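Wultusik – Greifdatensatz vom Handgelenk, README

Stand: 2019-03-05, gepflegt von Ida Harms

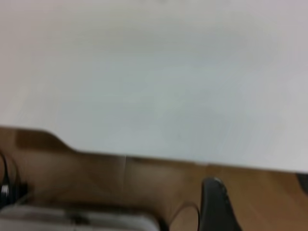 Bevor ihr irgendwas mit den Daten trainiert, lest bitte den Abschnitt über den Kabelfehler, der hat uns nämlich den halben Winter gekostet! Kurz gesagt: Der Arm hat mitten in der Bewegung immer wieder für einen Moment die Verbindung zum Greifer verloren und dann hart gebremst. In den Bildern merkt man davon erst mal wenig, weil verwischte Aufnahmen bei schnellen Fahrten völlig normal sind. So wie bei der weißen Tischplatte, auf der vor lauter Bewegungsunschärfe gar nichts mehr zu erkennen ist, sehen bei uns viele Bilder aus, auch aus völlig gesunden Läufen. Interessanter ist der untere Bildrand: links das schwarze Kabel, das in einer Schlaufe nach unten läuft, und weiter rechts das dünne braune neben dem schwarzen Greiferfinger. Auf solche Schlaufen haben wir beim Suchen irgendwann nur noch gestarrt.

Was ist drin

200 Läufe, aufgenommen in unserer Werkstatt in Nustau mit der kleinen Kamera am Handgelenk. Jeder Lauf liegt in einem eigenen Ordner, mit Bildern, Gelenkwinkeln, Greiferstellung und der Statusdatei der Steuerung. Die Aufgabe ist immer ähnlich: Teil vom Tisch nehmen, woanders ablegen, zurück in die Ausgangsstellung. Die Steuersoftware heißt Parsa, die hat Timo geschrieben, und wenn ihr in den Logs über seine Abkürzungen stolpert, fragt ihn (ich verstehe auch nicht alle).

Der Kabelfehler

Los ging es im September. Der Greifer meldete ab und zu einen Timeout, Parsa hat daraufhin gestoppt, wir haben quittiert und weitergemacht. Das war mein erster Fehler, ich hab das viel zu lange als Schluckauf im Bus abgetan. Hauke Brinkmann hat dann die Statusdateien durchgesehen und gefunden, dass in 52 Läufen mindestens ein Timeout steckt, und fast alle kamen bei gestrecktem Arm und gedrehtem Handgelenk. Also kein Schluckauf, sondern was Mechanisches.

Wir haben erst die Software verdächtigt (sorry, Timo), dann das Netzteil, dann den Stecker an der Steuerung. Gefunden hat es am Ende Oluwaseun Shehu, der das Greiferkabel bei abgeschaltetem Arm Stück für Stück gebogen und dabei den Durchgang gemessen hat. Eine Ader war kurz hinter der Zugentlastung gebrochen und hatte je nach Lage noch Kontakt oder eben nicht. Wir hatten die Schlaufe beim Umbau schlicht zu knapp gelegt, und bei jeder Drehung wurde genau an der Stelle gezogen.

Warum das auch eine Sicherheitssache ist

Bei 9 Läufen ist es dumm gelaufen: Der Kontakt kam zurück, bevor Parsa den Timeout gemeldet hatte, und der Greifer hat seinen letzten Befehl nachgeholt. Heißt, die Finger gingen zu, obwohl der Arm schon woanders war. Passiert ist zum Glück niemandem etwas, aber Bernd Tiedemann hatte bei einem davon gerade die Hand am Tisch und war zu Recht stinksauer. Seitdem gilt bei uns: Nach jedem Verbindungsabbruch verwirft die Steuerung alle offenen Greiferbefehle, und weiter geht es nur mit Quittierung von Hand. Und Finger weg vom Tisch, solange die Antriebe Strom haben, auch wenn der Arm steht!

Falls ihr Parsa in einer älteren Fassung benutzt, schaut bitte nach, ob das Verwerfen bei euch schon drin ist. Die Einstellung heißt befehle_verwerfen und muss auf ja stehen.

Was das für die Daten heißt

Die betroffenen Läufe sind noch dabei, wir haben sie nicht rausgeworfen. In der Datei laeufe.csv gibt es die Spalte kabelfehler mit den Werten kein, timeout und nachgeholt. Fürs normale Training würde ich nur kein nehmen. Wer an Fehlererkennung arbeitet, freut sich vermutlich gerade über die anderen.

Achtung bei den Greiferstellungen: Während eines Abbruchs steht dort der zuletzt gelesene Wert, das sieht dann aus wie ein wunderbar ruhig gehaltener Greifer. Meistens dauert so eine Lücke etwa 50 Millisekunden, in der Spalte alter_ms der Statusdatei könnt ihr sehen, wie alt der Wert wirklich ist. Und bitte filtert Fehler nicht über die Bildschärfe! Das haben wir probiert und damit vor allem die schnellen, guten Läufe weggeworfen.

Offene Punkte

Das neue Kabel von Unton ist drin, mit längerer Schlaufe und zweiter Zugentlastung weiter oben am Arm. Seitdem hatten wir keinen Timeout mehr, aber so lange läuft es auch noch nicht. Hauke will noch einen Dauerlauf mit gedrehtem Handgelenk machen, die Ergebnisse kommen dann in den Ordner pruefung.

Wenn euch in einem Lauf mit kabelfehler gleich kein etwas komisch vorkommt, schreibt mir bitte die Laufnummer und möglichst die Zeile aus der Statusdatei dazu. Ich trage Korrekturen direkt in die laeufe.csv ein, die alte Fassung bleibt als laeufe_alt.csv daneben liegen.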